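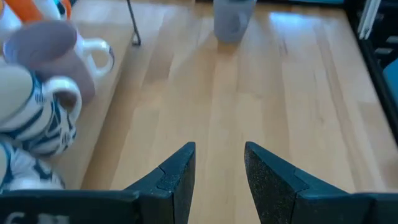
Light beech-coloured top, planks running lengthwise, light catching it at upper right.

From: Maureen P.
To: Clerham Wood Finishing list
Subject: Re: [clerham-wood] Oil or varnish for a kitchen table?

On Tuesday, November 23, 2021, Necati Karaca wrote:
> Hello all,
>
> I joined the list last month and have been reading the old threads. I
> have a beech kitchen table bought second-hand in Grotbridge. The
> previous owner had put a varnish on it which has gone yellow and is
> lifting near one end, where I think a radiator used to be. There are
> also two black rings and a lot of small dents.
>
> I would like to take it back to bare wood and start again. My
> questions:
>
> 1. Scraper or sander for the old varnish? I have a random orbital
> sander and have never used a scraper.
>
> 2. Will sanding get rid of the black rings?
>
> 3. Oil or varnish afterwards? We eat at it every day and my children
> do their painting on it. My brother-in-law says oil, the man at the
> shop said varnish. The shop had Tekin hard oil and Zuris clear satin.
>
> 4. Do I need to do the underside?
>
> The top is solid, not veneer. I looked at the end grain to be sure.
>
> Thank you for any help,
> Necati

Necati,

Welcome to the list. I'll take these in order, apart from the underside, which I'll put in with the finish.

Old varnish. I would scrape first and sand after. Old varnish clogs discs quickly, and if it's soft near the radiator end it will smear. A plain card scraper costs very little. The hard part is putting the burr on the edge, and there was a long thread on that in January which is worth finding in the archive. If you can't get on with it, a pull scraper with a replaceable blade does the same job with less fuss, but round the corners of the blade off with a file or it will leave tramlines. Keep it moving with the grain. When you stop getting yellow flakes and start getting pale shavings you are through.

Some people will tell you to use chemical stripper. I have used it on chair legs and turned work where there's no other sensible way. On a flat top I don't think it's worth the mess, and you have to get all of the residue off before anything else will stick.

Once the varnish is off, start with 100 grit on the sander. Don't press. Let the weight of the machine do it, and go slower than feels natural. Vacuum the top between grits so that you aren't dragging coarse bits about under a fine disc. If you plan to oil, don't go too fine. Beech is a close-grained wood and if you polish it up the oil has trouble getting in. Finish by hand along the grain with a block, using the same grit as your last disc. It takes out the little swirls the sander leaves, and those show up badly once the finish is on.

To check for swirls, put a lamp on the floor or on a low stool so the light comes in flat across the top. Overhead light hides everything. I did a sideboard once under a ceiling bulb, was very pleased with it, and then moved it next to a window.

Black rings. These are usually iron and water, from the bottom of a tin or an old pan left standing. They can go deeper than you expect. Sand as you would for the rest of the top and see what is left, but don't dig a hollow chasing them. If they're still there, oxalic acid will normally shift them. Follow the instructions on the packet, wear gloves and goggles, and don't sand the wood again until you have rinsed it properly, as the dust is nasty. Treat the whole top and not just the rings, or you will swap two dark patches for two light ones. It raises the grain, so expect a light hand sand once everything has dried and been rinsed.

Dents. If the fibres are only crushed and not cut, you can steam most of them out. Bare wood only. Damp cotton cloth over the dent, the tip of a hot iron on the cloth for a few seconds, look, repeat. Beech takes well to it. Do this before your last sanding. I would leave a few. It's a kitchen table and there will be more of them by Easter.

Oil or varnish. Your brother-in-law and the man at the shop are both right in their own way, and this question comes up on the list more than any other.

Varnish gives you more protection against water and hot drinks and needs nothing doing to it for a long while. When it does fail, it fails as you have found, in flakes and at the edges, and you can't mend one patch so that it doesn't show. You end up doing the whole top again.

Oil gives you less protection and wants topping up. With children and daily meals you would be doing a maintenance coat every 6 months to begin with, and less often later. The good side is that a maintenance coat is half an hour with a cloth, and if somebody leaves a ring you can rub back that area and oil it and it will blend in.

I have had hard oil on our own table for 18 years and would do it again. I have not used the Zuris satin so I can't say anything about it. The Tekin I have used on shelves and on one worktop. It went on easily and smelled strong for a few days. Whichever you choose, read the tin for how long to wait between coats and before you put food on it, and then wait a bit longer if the room is cold. At this time of year in an unheated garage it will take much longer than the tin says.

On colour: beech is pale when freshly sanded and any oil will warm it up. Water-based varnish changes it least. If you want to know what you will get, wipe a bit of white spirit on the bare wood and look at it before it dries. It's close to how it will look under a clear oil. Better still, try your finish on the underside first.

Which brings me to the underside. Yes, do it. It doesn't need to look nice and you don't have to sand it beyond getting loose stuff off, but put at least one coat on. Beech moves a lot with damp and dry, more than oak, and if you seal the top and leave the bottom bare it can cup. The same goes for the ends of the boards, which drink more than you would believe. I give end grain an extra coat.

While you have it upside down, look at how the top is fixed to the frame. If it's held with slotted brackets or wooden buttons, leave them slightly slack so the top can move. If somebody has screwed straight up through the rails with no slot, that may be part of why the finish gave way at one end, and it would be a good time to change it. Buttons are easy to make from an offcut.

Putting the oil on. Thin coats. Wipe it on, leave it the time it says, and wipe off everything that has not gone in. Most of the sticky tables people write to the list about are tables where too much oil was left on the surface. Two coats are enough to start with, and a third if the wood is still thirsty.

Please be careful with the rags. Oily cloths screwed up in a bin can heat up and catch fire. Lay them flat outdoors until they are stiff, or put them in a bucket of water with a lid. I know this has been said on the list many times, but you are new and I would sooner say it again.

For the painting, get a wipe-clean cloth. Poster paint comes off an oiled top if you are quick, but felt tip doesn't.

Let us know what the rings look like once the varnish is off. If you can say how thick the top is, that would help too, as people may have views on how much you can safely take off.

Maureen

P.S. If anyone still has the notes from the Grotbridge scraper day, could they send them to me off list? My copy has the last page missing.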